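# Can a robot clean out a drawer yet?

Not very well. You can stop reading now if you were only hoping to get out of doing yours.

Still there? Then let's look at why. Robots can already do some surprising things. They weld cars. They carry boxes through warehouses all night and never ask for a snack. There is one called Wedo, built in a workshop at Kulness, that can stack 600 tins of soup without dropping any. Put Wedo in your bedroom, though, and it's about as useful as a fridge on wheels.

The trouble is that tins of soup are all the same shape, and your drawer is full of, well, whatever is in your drawer.

Try wiping one out. One hand holds the side of the drawer so it stays put. The other pushes a cloth into the back corner, where the fluff lives.

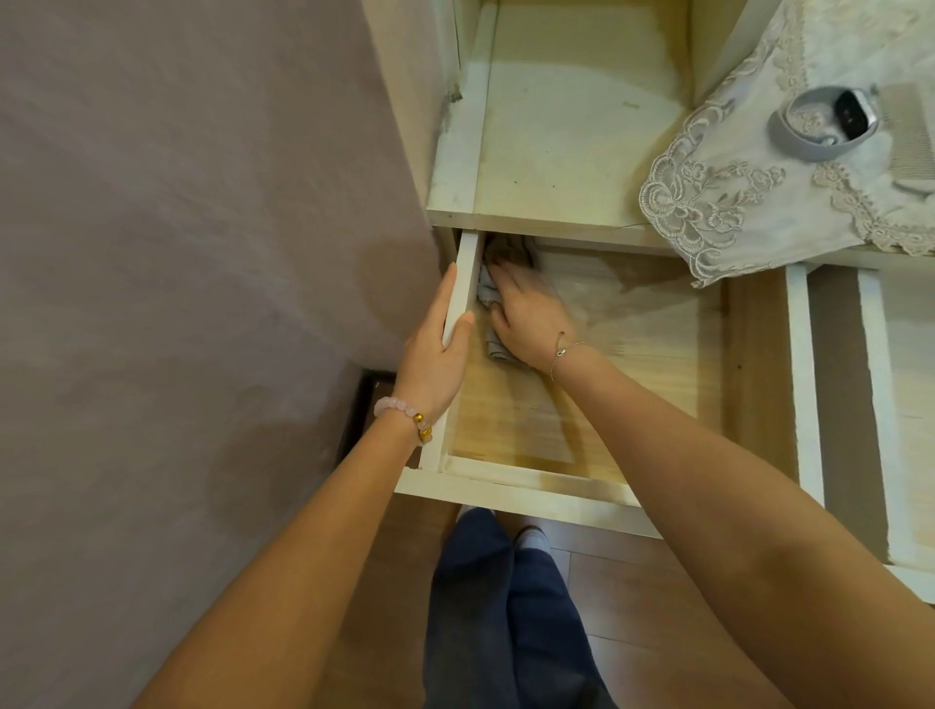
You probably did that without any thinking at all. A robot has to think about every bit of it. How hard should it press? Too soft and the dirt stays. Too hard and you own a very clean pile of firewood. Then there's the cloth, which changes shape every time it moves. People who build robots grumble about cloth the way your parents grumble about parking.

Corners are rotten as well. Your fingers can squash into one, and they tell you when they've got there. Many robot hands have two stiff fingers and can feel hardly anything. Imagine cleaning your room in oven mitts, using a pair of rulers.

Wedo had a go at it in June. It was given 13 tries at wiping a wooden drawer and managed 4. On one of the others it polished the outside, very carefully, for ages.

Putting things back is the next headache. A comb is thin and lies flat, so it's hard to get hold of. A mirror is shiny on one side, and shiny things confuse robot cameras. You also need to know what belongs where, and whether that old lip gloss is rubbish or somebody's favourite. Guess wrong on that last one and there will be shouting.

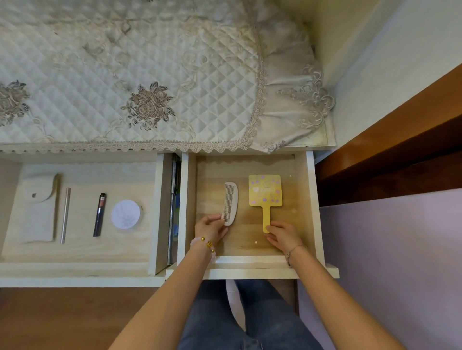 Elfriede Grube thinks the shouting is the real problem. A robot could get 100 drawers neat, she says, and still be sent back to the shop for throwing out one thing that mattered. She would teach it to ask first, even if that makes it slow and a bit annoying.

So a drawer robot may come along one day, and it may pester you with questions when it does. Meanwhile, the cloths are probably under the sink.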